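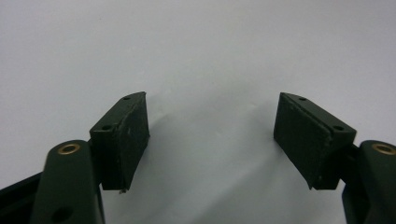 A plain, pale surface at the Levow apartment.

The owner of Levow, a home organizing firm, wants me to believe a bare surface can change a household. I have my doubts, and so, it seems, do some of her clients.

"People cry when they see it cleared," she says. And a month later? "Some of them call me back in March and it's all piled up again."

Her full-day visit costs $576, boxes not included. I ask what a person gets for that besides an empty counter.

"Decisions," she says. "You pick up the mail, you decide. Most folks own 80 things they'd never miss."

Where the 80 comes from, she can't say – "experience," she offers, after a pause. She does admit that her own kitchen drawer at home won't close.

Would she pay $576 to have it fixed?

"I'd wait for a sale."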